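SURGICAL SKILLS, UNIT 3
Suturing and the Instrument Tie
Course handout, Horácio Macedo

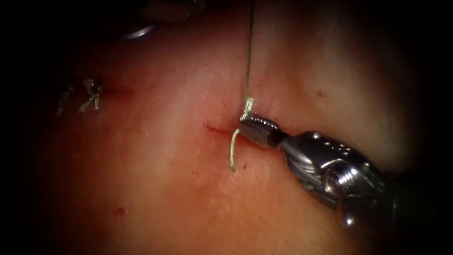
Reading before the session: the chapter on wound closure in the course book, and your own notes from Unit 2 on needle handling. The bench part of the exam is in January and covers Units 2 and 3 together.

1. What a stitch has to do

A stitch holds two edges of tissue together until the tissue can hold itself. The edges should touch along their whole depth and should not be squeezed. A stitch that is too loose leaves a gap where fluid collects. A stitch that is too tight cuts off the blood supply to the edges, and they heal slowly or break down. Most beginners pull too hard. Swelling after the operation will tighten the stitch further, so aim for edges that meet and stop there.

2. Suture material

Sutures are grouped in two ways: by how long they last and by how they are built.

Absorbable sutures lose their strength over time and are broken down by the body. Non-absorbable sutures stay until they are removed, or stay for good if they are placed deep.

A monofilament is a single smooth strand. It slides through tissue with little drag, but it is springy, remembers the shape it had in the packet, and needs more throws for a secure knot. It is also weakened if you crush it with an instrument.

A braided suture is made of many fine fibers woven together. It is soft, lies flat and grips itself well, so the knot is easier to hold. The drawbacks are more drag through tissue and small spaces between the fibers where bacteria can shelter. Cut ends of a braid tend to fray. Trim a frayed end before you try to load it or pass it through a loop.

3. The needle driver

The jaws have small serrations on the inside to keep the needle from rolling. Hold the needle a little more than halfway back from the point, near the tips of the jaws. The same serrations can damage thread, so when you grip suture, grip it near the end, on a part that will be cut away.

4. The instrument tie, step by step

Pass the needle through both edges and pull the suture through until a short tail is left on the far side. Two or three centimeters is enough on the bench. A long tail is the most common reason for a failed loop.

Place the driver between the two strands, over the wound. Wrap the long strand around the closed jaws. Two wraps for the first throw make a surgeon's knot, which resists slipping while you set up the next one.

Keep the wraps close to the tip of the jaws. Open the jaws only as far as you need, take the end of the tail, and draw it back through the loops. The long strand and the tail now travel in opposite directions across the wound. Lay the throw flat.

For the second throw, wrap once in the opposite direction and pull the hands the other way. This gives a square knot. If you wrap the same way twice you get a granny knot, and it will slip.

Add a third throw, again reversing. Monofilament needs more. Move the finished knot to one side so that it does not sit on the incision line, then cut the ends, leaving a few millimeters.

5. Tension

With open instruments you feel the pull in your fingers. In some kinds of minimal access work there is little or no feel, and you have to judge tension by eye. Watch the strand as it straightens, watch the edges as they come together, and watch the color of the tissue. Blanching means too tight. Pull in line with the knot — an upward pull lifts the tissue and can tear it.

6. Common faults

Loops fall off the jaws: the wraps are too far apart, or the jaws were opened too wide.
Knot slips: same direction twice, or uneven tension on the two strands.
Edges roll inward: the needle went in at a slant. Enter at a right angle.
Suture breaks: sawing one strand against the other, or gripping it in the middle.

7. Practice before next time

Tie 200 square knots on the board, half with braided and half with monofilament. Then close one straight incision on the practice pad with interrupted stitches, evenly spaced. Bring the pad with you. Hand in your log sheet by 21st December, signed, at Room 292.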